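Zernaritz drive-swap cell: setup and care

The Zernaritz is sold as a cell that changes drives in blue carriers by itself. We have run one at Makokha long enough to doubt parts of that. What follows is what the brochure leaves out. 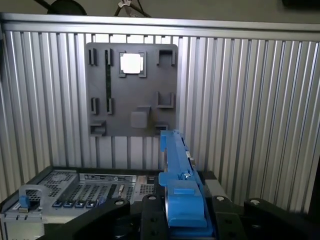
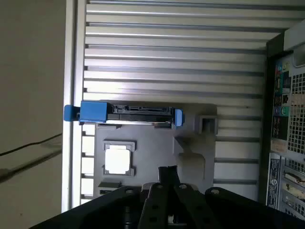 Gripper fitted, a blue part in both views.

Page last changed: August, by Tahira Minhas

Price and cover. The gripper spare is part 386, the finger set 367. Korau will tell you to replace both together. Ask why. Reda Shawky has only ever changed the fingers.

Setup. Korau quotes 90 minutes. Allow a morning. Bolt the base down first, then teach the positions with a carrier in the fingers. Teaching with the jaws empty is in the manual and we don't trust it.

Care. Check the finger bolts before the first run of the day. Wipe the jaws with a dry cloth. The "self-checking" grip routine passed a finger that Oana Bălan could wiggle by hand, so wiggle it yourself.

Faults. Code 663 is listed as a camera fault. Look at the cable before you order a camera.

Service contract: optional. Read the part about travel costs before signing.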